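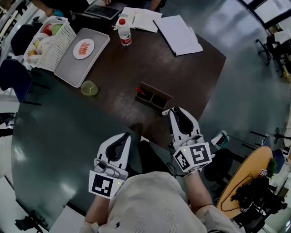

How do you keep one big table usable at work when people eat at it and work at it at the same time?

Akash Solanki
Shared office in Markevstead, one big dark table, everybody ends up at it. Laptops, notebooks, plates, water bottles, a basket of odds and ends that never goes anywhere. Shiny top, so every crumb and ring shows. What do I do about it that isn't a big project? Don't have a budget for a second table, asked already.

koster_lane
Split the table into a food end and a paper end, and put all the food on a tray. That's most of it. The tray does the work – plate goes on the tray, sauce goes on the tray, when you're done you pick up the whole thing and walk it to the sink. One trip. No wiping under four different plates.

Get a plain tray with a bit of a lip. Light color is better, you see the spills. Ours came from Koster (the kitchen place by the bus station), nothing fancy. Don't get one so big it lives on the table forever, you want to be able to carry it with one hand and open the door with the other.

Bottles – cap on, always. I don't care if you're taking a sip every two minutes. And not between two laptops. We lost a keyboard that way in December and the guy still brings it up.

Basket of odds and ends: fine, keep it, but it needs a rule. Ours is if it's smaller than your hand and it's been on the table since morning, it goes in the basket. Anybody can put stuff in, anybody can take stuff out. Friday it gets dumped out and sorted. Slatted or holes in the side is good because you can see whats in there without digging, and crumbs fall out the bottom instead of turning into a paste. Wash it now and then. Yes the basket. People forget the basket.

Small stuff you use all day, scissors, pens, clips – don't put those in the big basket, you'll never see them again. Little cardboard tray with dividers. Cut down a box if you have to. When it gets gross throw it out and make another one.

Akash Solanki
Thanks, this is good. Food end / paper end makes sense, just not sure people will stick to it. The table is one long thing and the outlets are all at one side so the laptops kind of decide for you. Also smells?? Somebody had shrimp last week and I could still smell it at 5.

koster_lane
Then let the outlets pick. Laptops where the power is, food wherever is left. Doesn't have to be even. Strip of masking tape on the edge of the table for a week or two and then take it off, people keep doing it.

Smell: don't leave the plate out. Cover it or finish it. Trash with fish in it goes out same day, not the can under the desk. 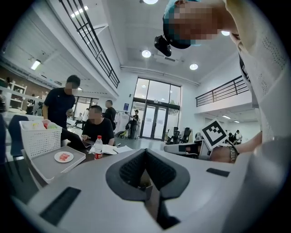
And open notebooks, those are the ones that get it worst. Laptop you notice, you're careful. Notebook just sits there open and soaks up whatever. Close it when you get up, pen on top or in the spiral. Takes a second.

m.estilden
Disagree a little with the above. Food end never worked for us, and we tried at two different buildings. What worked was a time. Food on the table 12 to 1, after that the tray goes back to the kitchen even if theres still something on it. Label it and stick it in the fridge. People grumbled for about 3 days.

On the shiny top – stop using paper towels on it dry, that's where the haze comes from. Damp microfiber, then a dry one right after. If there are rings from cups, damp cloth with one drop of dish soap, go with a circle, dry it. Test in a corner if you don't know what the finish is. I don't use furniture spray on ours, it got streaky and then your sleeves stick. Dark tops show everything no matter what you do so don't chase every fingerprint.

Cups: one color per person if you can stand it. The little plastic ones in pale colors all look alike after lunch and you get orphans. Or just write a name on them.

Cords are the other thing. Somebody always runs a charger off the edge and down to the floor where the chairs roll. Clip it to the edge or run it along the table leg. Chairs with casters will chew a cord up pretty quick.

Basket – I'd go smaller than you think. A big one just fills up. If it's full to the rim you don't have a basket you have a drawer with no front.

siver_dot
just buy another table lol

Akash Solanki
lol no. Ok update since I started this, August 2025 now and we've been at it a while. Went with the tray and the tape, skipped the lunch hour thing, half the people here don't eat at noon. Tray is great. Tape came off after ten days and the food mostly stays put.

Basket still a problem. Dumped it out and it was mostly kitchen bits nobody had claimed, plus a green bowl. Bowl went back to the kitchen. Going to try the Friday sort.

Does anyone have a trick for getting old tape goo off a dark top without making a dull spot?

m.estilden
Cooking oil on a cloth, leave it a few minutes, rub with your thumb, then soapy damp cloth to get the oil off. No scrapers.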